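Wash day at Plarden – the gallery

It is a good while since I added anything to the household pages, and several of you have written to ask whether the laundry corner ever got finished. It did, more or less, over a rather damp February, and I have been meaning to put a few words together ever since. April 2023 seems as good a time as any. You will have to forgive me if I go on a bit, as I have become fond of this corner in a way I never expected to be fond of anywhere with a washing machine in it.

For those who are new, Plarden is the name of the house, and the laundry corner used to be a cupboard in which we kept coats nobody wore and a great many carrier bags. When the old twin tub finally gave up (poor thing, it had done us proud), we took the chance to move the washing out of the kitchen and give it a home of its own, with light wooden cupboards close by for all the powders and pegs and odd socks. I won't tell you what we spent, but the plumber's part came to £124, and I thought that was very fair.

The bucket and the stool. I used to do all my sorting on the floor, bending down and getting up again until my back complained, and then one day I stood a black bucket on the red plastic stool and wondered why I had waited so long. It brings everything up to a kinder height, right beside the door of the machine, and small dark things such as gloves can go across without a trip over the tiles. The blue patterned bag by the machine is another favourite of mine – it folds away to nothing and holds far more than you would think.

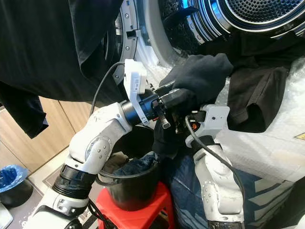 Leonidas Tzanetos wrote in to say that knitted gloves ought to go through the wash in a net bag, and that he ruined two good pairs before he learned it. He also puts his dark woollens on the coolest setting there is and never lets them near the dryer. I have taken this to heart, and there is now a net bag hanging on the back of the cupboard door at Fistus, my sister's place, as well as one here. She has been doing her washing the hard way for 25 years and was not at all sure about being told, but I believe she is coming round to it.

A word on dark clothes in general, as I had more letters about those than about anything else on the last page. I wash black and navy together and keep them well away from towels, which shed dreadfully. Everything is turned inside out if I remember, and I remember perhaps half the time. Jumpers are dried flat on the rack upstairs, where the boiler pipe runs under the boards and it is always a little warm.

The front of the machine. Bubble wrap round the lower part of the opening, with masking tape to hold it at the top of the curve. It is not the prettiest thing in the house, I grant you, but the red stool does look cheerful underneath, and I like having the grey and white mat down on that side when I am standing there in my slippers.

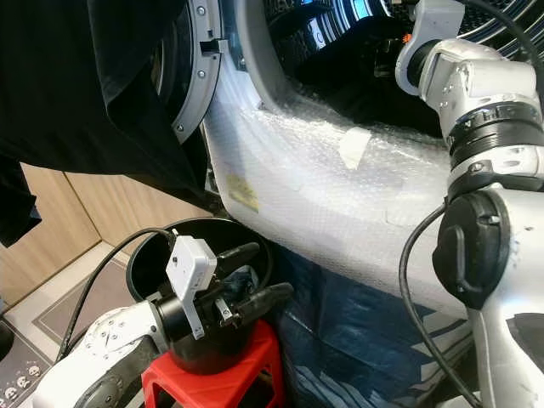 How often should the rubber seal round the door be cleaned? Once a fortnight is plenty for most homes, with a damp cloth and a drop of washing-up liquid, pulling the folds back gently to get at the fluff and hair that gather at the bottom. Leave the door ajar between washes and it will stay much fresher.

More pictures will follow when the shelf is up. The brackets are still in their box on the landing, and I have not yet decided between the cream paint and the green.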